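Chapter 4
What We Throw Away

Key terms: waste stream, composition study, residual waste, packaging, flexible film, laminate, contamination, bulk density

Before you begin

Write down everything you have put in a trash bin since you got up this morning. Do not go and look in the bin. Keep the list. You will need it for Activity 4A at the end of the first section.

4.1 The waste stream

Chapter 3 followed materials from the mine, the forest and the oil well to the factory. This chapter picks up at the other end, when a product or its packaging has been used and the owner no longer wants it. The material that leaves homes, shops, schools and workplaces in this way is called the waste stream. The word "stream" is used because the flow does not stop. A town that fails to collect its trash for two weeks has a problem that everyone can see and smell.

Waste engineers divide the stream by where it comes from. Municipal waste comes from homes, offices, schools and small businesses. Industrial waste comes from factories. Construction and demolition waste comes from building sites and is usually the heaviest of all, since it includes concrete, brick and soil. Agricultural and mining wastes are often counted separately and in many countries are not handled by towns at all. This chapter deals only with municipal waste, and mostly with the part that comes from homes.

Household waste is also divided by how it is collected. Where paper, glass, metal or food scraps are picked up separately, whatever remains is called residual waste. In a town with no separate collection, all of the household waste is residual waste. For this reason it makes little sense to compare the residual waste of two towns without first asking what each of them collects separately.

Residual waste has changed a great deal. A kitchen that burned coal or wood produced ash every day, and in many northern cities ash made up the largest share of what was carted away in winter. Bottles were returned to the dairy or the brewery. Food was sold loose or in paper, and the paper often went into the stove. When homes changed to gas, oil and electric heating, the ash disappeared from the bins. At the same time more goods came to be sold in packages meant to be used once. 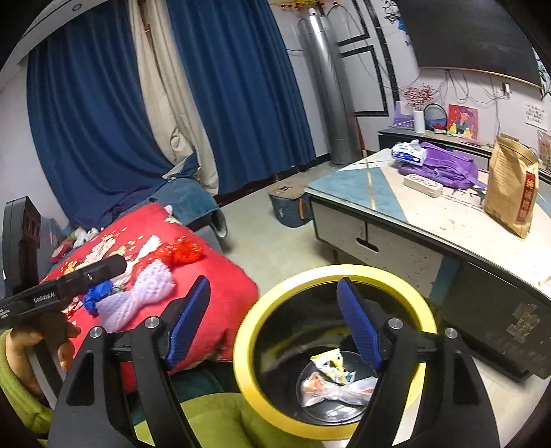
Figure 4.1 A snack wrapper and a printed plastic bag in a round trash bin. Light packaging is now a common part of residual waste.

Packaging does useful work. It keeps food clean, slows spoiling, protects goods from knocks and carries the label. A cucumber wrapped in film lasts longer on the shelf than one that is not wrapped, and a cucumber that spoils has wasted the water, fertilizer and fuel used to grow it. Packaging also has a short life. A refrigerator may be used for fifteen years, while the wrapper on a chocolate bar may be in use for a few months in the warehouse and the store and then for a few seconds in the hand.

Activity 4A
Return to your list. Mark each item P if it was packaging, F if it was food, and O if it was anything else. Now look in the bin and add the items you forgot. Which group did you forget most often? Compare your result with two other students.

4.2 Finding out what is in the bin

A town that wants to plan a recycling program needs to know what its people throw away. Asking them does not work well. People forget small items, as you probably found in Activity 4A, and they tend to report the habits they would like to have. The usual method is a composition study, in which waste is collected from a sample of homes, sorted by hand into categories and weighed.

The steps are much the same everywhere. The team first chooses a sample of homes that reflects the town as a whole, with apartments and houses, large families and people living alone. The waste is picked up on the normal collection day so that residents do not change their behavior. It is taken to a covered area with a sorting table. Sorters wear cut-resistant gloves, eye protection and overalls. Each category goes into its own tub, the tubs are weighed, and the weights are entered on a form. The study is repeated in at least two seasons. Yard waste rises in spring and again in October, when leaves come down, and a study done in one season only will give a false picture of the year.

Case study: Cendau

Cendau is a river town with a textile mill, a hospital and a large weekly market. Its landfill was close to full, and the town council asked for a composition study before deciding whether to build a sorting plant. The work was led by Ildikó Erdős, an environmental engineer who had trained in water treatment and had moved to solid waste early in her career.

Erdős chose 90 homes. They were spread over the old center, the mill district and Lo Presti, a newer neighborhood of apartment blocks on the east bank. Over the whole study her team sorted 1,760 kilograms of residual waste. Food and yard waste together were the largest category by weight. Paper and cardboard came next, followed by plastics. Glass and metal were low because the town already had drop-off containers for both.

The council had expected plastics to be the main problem, and some members questioned the result. Erdős then asked her team to go back to the fresh samples and record volume as well as weight. When the categories were listed again by volume, plastics moved to first place. Both lists were correct. They answered different questions.

The mill, Bastex, was not part of the household study, but the team found its products anyway. Cloth offcuts, carried home by workers and used as rags, turned up in many bins from the mill district. The sorters also found a number of cardboard sleeves from Wollness, a brand of blanket sold at the market. Erdős recorded the offcuts under textiles and added a note to her report explaining that their true source was industrial. Notes of this kind are important. A reader who saw only the totals might conclude that people in the mill district threw away a great deal of clothing.

Question for discussion: Should the offcuts have been left out of the household total? Give one argument on each side.

4.3 Weight and volume

The difference between the two Cendau lists comes from bulk density, the mass of a material divided by the space it fills, including the air trapped in and around it. Wet food scraps have a high bulk density. They settle, and there is little air between the pieces. Empty cups, foam and crumpled film have a low bulk density. A bin can be full to the rim with them and still be easy to lift with one hand.

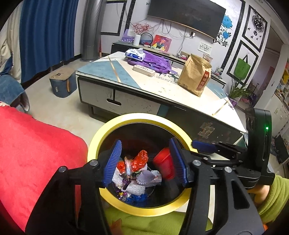

Figure 4.2 Plastic items with a low bulk density, among them a red bag, a mesh foam sleeve and a red cup. Compare the space they fill with what you would expect them to weigh.

Bulk density affects cost at every stage. A collection truck is limited both by the load its axles can carry and by the size of its body. A truck filled with loose plastic packaging reaches its volume limit long before its weight limit, and it must drive back to the depot half loaded in terms of mass. This is why most trucks compact the waste as they collect it. Compaction saves trips, but it also presses wet food into paper and film.

The result is contamination, the presence of unwanted material in a material that is to be recycled. Clean paper can be pulped and made into new paper. Paper soaked with cooking oil cannot, and a small amount can lower the value of a whole bale. Contamination is easiest to prevent at home, before materials are mixed.

Film raises a further difficulty. Many snack wrappers are laminates, made of two or more thin layers bonded together. One layer may keep out oxygen, another may carry the print and a third may allow the wrapper to be sealed with heat. The layers are hard to separate, and a laminate that contains both plastic and aluminum belongs to neither recycling line. A plain bag made of a single plastic is simpler to process, though it can still wrap itself around the rollers of a sorting machine and stop the line.

Worked example 4.1
A sample of mixed plastic packaging has a mass of 4 kilograms and fills a container of 0.1 cubic meters. Find its bulk density.

Bulk density = mass ÷ volume
= 4 kg ÷ 0.1 m³
= 40 kg/m³

Practice 4.1
1. A sample of kitchen scraps has a mass of 73 kilograms and fills 0.2 cubic meters. Find its bulk density.
2. How many cubic meters would the same mass of the packaging in Worked example 4.1 fill?
3. A truck body holds 20 cubic meters. Find the mass it could carry of each material without compaction. Ignore the axle limit.

The next section follows the collection truck to the transfer station and describes how mixed waste is separated by size, weight and magnetism.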